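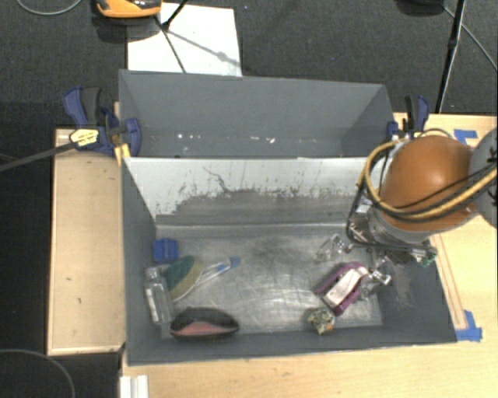 3. Beschaffung und Budget

Die spannendste Frage im Februar war für uns: Was brauchen wir wirklich, damit der Greifplatz ein ganzes Semester durchhält? Der Arm mit dem orangen Gehäuse stand fest, alles andere durften wir selbst planen. Bewilligt waren 3.014 Euro, und wir haben uns mit großer Freude in die Kataloge gestürzt!

3.1 Behälter

Der Boden im vorderen Fach ist voller feiner Kratzer, und an der schrägen Trennwand ist unten nur noch dunkles, stumpfes Grau übrig. Ein zweiter Behälter kommt deshalb auf die Liste. Trummer verlangt 352 Euro für die Ausführung mit zwei Fächern, Lieferzeit vier Wochen. Vadar wäre billiger, bietet aber nur Behälter ohne Trennwand an.

3.2 Befestigung

Zwei Zwingen am Behälter reichen uns, wir planen trotzdem ein Ersatzpaar ein (117 Euro, Herkevico). Klebeband läuft über das Verbrauchsmaterial des Labors.

3.3 Greifer

Größter Posten mit rund 724 Euro: Ersatzfinger und ein Satz Dichtungen von Irnano. Das Angebot gilt bis Ende des Semesters – wir würden gern sofort bestellen.

3.4 Testobjekte

Flasche, schwammartiges Teil, bürstenartiges Utensil, blauer Klotz, dazu durchsichtige Teile: Solche Sachen kosten fast nichts und machen beim Greifen am meisten Spaß. Besonders die klaren Teile auf dem silbrigen Boden möchten wir behalten und um matte Gegenstücke ergänzen.

Offen ist noch, ob der Versand von Trummer aus demselben Topf bezahlt wird. Die Anfrage an die Verwaltung ging am 22.03.2023 raus.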